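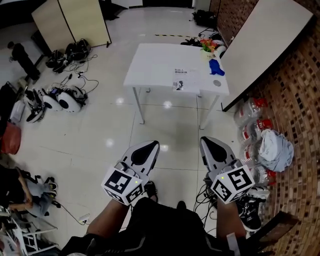

Right gripper drops out after 5 minutes

wivum_lab: Since March our right gripper stops following the hand, always with error 313. The left one is fine. I suspect the cable, it hangs down to the floor and gets pulled.

planon_fan: Error 313 was tracking for us, so I would clean the marker cube first.

wivum_lab: I disagree - the green light goes out at the same moment.

burkell3: Then it is power. Swap the cables and try again.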